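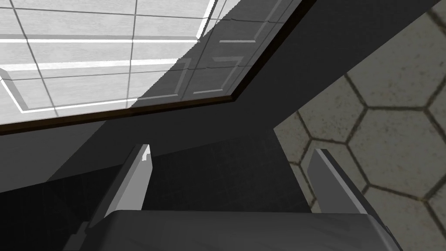
Open gripper, computer rendering

I have been a gardener in Wakusdale long enough to have owned four sprinkler timers, and I'd like to make a case for throwing the fifth one back in the box. I don't say this lightly. I like a gadget as much as the next person, and there was a real thrill the first summer I heard the heads pop up at 5 in the morning while I lay in bed doing nothing at all. It felt like having staff! But I've come around to the view that most of us with an ordinary backyard would have better tomatoes, smaller water bills and a good deal more fun if we went back to standing out there with a hose.

Let me start with the bill, as that's what started me. Our house on Dreltgate Lane has a modest lot, a few raised beds along the south fence, two pear trees and a patch of lawn that I keep mostly for the dog. One July I compared our water bill with the one from the summer before the timer went in, and we had gone through 1,000 gallons more in that single month. It hadn't been a hotter July. If anything it had been a soggy one. The timer had simply gone on doing its job, rain or no rain, and I had stopped looking.

That second part is what bothers me more than the money. When you water by hand you're out there, and when you're out there you notice things. You see the squash bugs while there are still only a handful of them. You see that the peppers by the downspout are sitting in mud and the ones by the gate are gasping. A timer gives the same fifteen minutes to everything on the line, and a garden has never once wanted the same fifteen minutes everywhere.

Now, I know what my friend Lyle Benavides would say, because he has said it to me over the fence more than once. Lyle swears by his Aseo controller, and he'll tell you that he travels for work and that without it he'd come home to a yard full of straw. I take the point. If you're gone half the summer, or your knees won't put up with the hose, or you're looking after a big planting, then by all means automate and don't let me make you feel bad about it. My quarrel is with the way a timer has become the first thing anyone buys, before they've put down so much as a bag of mulch.

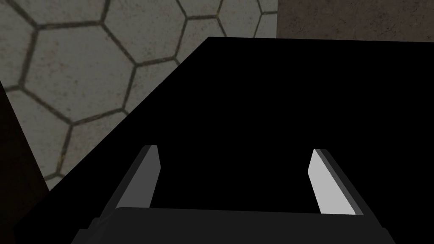
Black object between the gripper's fingers (rendering)

And mulch is where I'd have you spend the money first. I put down a thick layer of shredded leaves over every bed in late spring, after the ground has warmed up and had one good soaking, and I'd bet it does more for my vegetables than any piece of plumbing I ever bought. It costs me nothing but an afternoon with the mower and some bags my neighbors are glad to see the back of. Compost goes under it, as much as I can make. My beds used to be the kind of clay that cracks wide enough to lose a pencil in, and now I can go three or four days between waterings in August without anybody wilting on me.

Seon-mi Yook, who gardened the corner lot long before we moved here, taught me the finger test, and I have never found a gauge I trusted more. You push a finger into the soil down to the second knuckle. If it comes up cool with crumbs stuck to it, you put the hose away and go have your coffee. If it comes up dusty, you water slowly, at the base of the plant, until the ground has had a proper drink, and then you leave it alone. I bought a moisture meter once and it disagreed with my finger all season. The finger was right.

As for equipment, you don't need much. I use 50 feet of plain Byun hose, a long-handled wand with a soft rose on the end, and a shutoff valve at the handle so I'm not running back to the spigot every time I stop to pull a weed. Compare that with the $400 I was quoted for a new controller with its own phone app, which would have told me it was raining while I stood at the window looking at the rain.

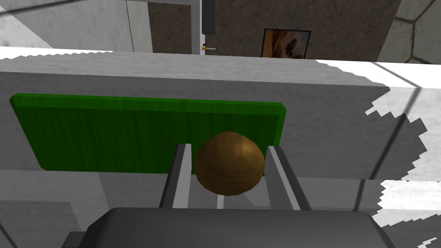

Wooden ball held in the gripper, rendered

I'll grant there's a middle road, and I walk it myself when we go to the lake. I lay a soaker hose under the leaves in the tomato bed and ask whoever is feeding the dog to turn it on for an hour if it hasn't rained. A person makes the decision, after stepping outside and looking at the sky. That's really all I'm after.

What I'd love to see is our town's conservation rebate stretched to cover a load of compost or a few bales of straw. As it stands you can get money back on a fancy controller and not a penny for improving your dirt, and I think that gets things the wrong way around. I've written to the water office about it and had a very polite letter back. I intend to write again.

In the meantime, if you have a timer, try switching it off for two weeks this June. Go out before breakfast, poke the soil, and water whatever asks for it. I go out in my slippers, and most mornings Seon-mi is already at hers.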